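Kit bimanuel Mykhailiuk : mes notes après 2 semaines

J'ai loué le kit chez Zomevbridge pour 17 jours, avec le poste « salle de bains » en option. Halina Czarnecka m'a aidé au montage, qui nous a pris presque 8 heures. La notice existe en anglais seulement et la partie sur le calibrage des bras est trop courte.

La téléopération s'apprend vite. Le retour d'effort reste faible, surtout sur les petits objets. Pour le tube de dentifrice et la brosse à dents, je conseille de baisser la vitesse à 60 %. Le logiciel plante parfois quand on change de tâche, et le support répond dans la journée.

La tâche en cours concerne le plan du lavabo : tasse, brosse, dentifrice.
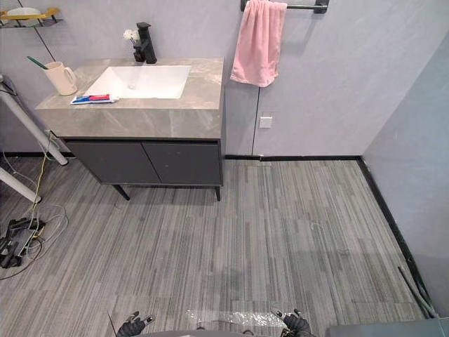

Location ou achat ?

Pour ma part, je prolonge la location jusqu'en novembre.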